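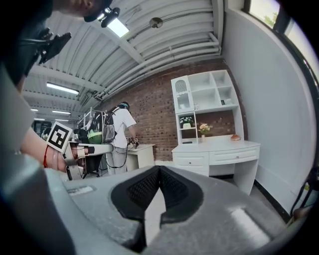 A reader who runs a small repair shop wrote to me in February to say that paying for hand-held gripper kits was like renting a steering wheel with no car attached. You get two plastic claws, a camera, a backpack and a bill, and at the end of the month there is still no robot in the building.

I have thought about that letter a good deal, and I think the reader is wrong about what is being sold, though right to be annoyed about the price.

The kit in question is the Lirnel, which Lorkum offers as a monthly service. A person holds a gripper in each hand, wears a small camera on the head, and goes through a household job the way they would at home. The recordings go to Lorkum, which cleans them up and returns them in a form that can be used to train a robot arm. Fomari sells something close to it, but you buy the hardware outright and do the cleanup yourself.

Lorkum charges $145 per recorded hour. Fomari's software, once you own the grippers, works out to $116 an hour if you pay your own staff to sort the files. On paper Fomari wins. We used both at Gulyás, where I help plan the training work, and on paper is the only place it won. Sorting files is dull work and people do it badly by mid-afternoon. We threw out whole sessions for bad timing between the left and right hand, and those hours never showed up in the price comparison.

My case for the Lirnel is a simple one. The part of home robotics that is short right now is good examples of ordinary work in ordinary rooms: someone at a nightstand, someone reaching across a desk with flowers on it. Arms can be bought. Motors can be bought. A few hundred clean hours of a person doing things near real furniture are much harder to come by, and a service that delivers them is selling something real.

That said, the letter had a point about value, and Lorkum should hear it. The contract runs for a minimum of 3 months. A small shop that wants to try one task has to commit to far more recording than it can use. Our first month was mostly spent learning to hold the things. New people grip too hard, tire out, and start resting their elbows on the furniture, and all of that time was billed at the full rate. A cheaper training month would fix this.

I also don't like that the recordings stay on Lorkum's servers for 2 years after a customer leaves. The sales staff say this is for support. I would want a shorter period, in writing, before anyone carried a head camera into a home where people live.

The backpack needs work too. It is fine standing up and a nuisance for anything low, like a bottom drawer, where it slides toward your neck. Fomari's is lighter and sits better.

So my advice to the reader with the repair shop is to wait. If you have no arm and no plan to buy one, neither kit will do anything for you, and the money is better spent on tools. If you have an arm sitting in a corner that can't open a cabinet, I would pay Lorkum's price and argue with them about the contract first. Ask for the shorter term. They gave it to us when we renewed.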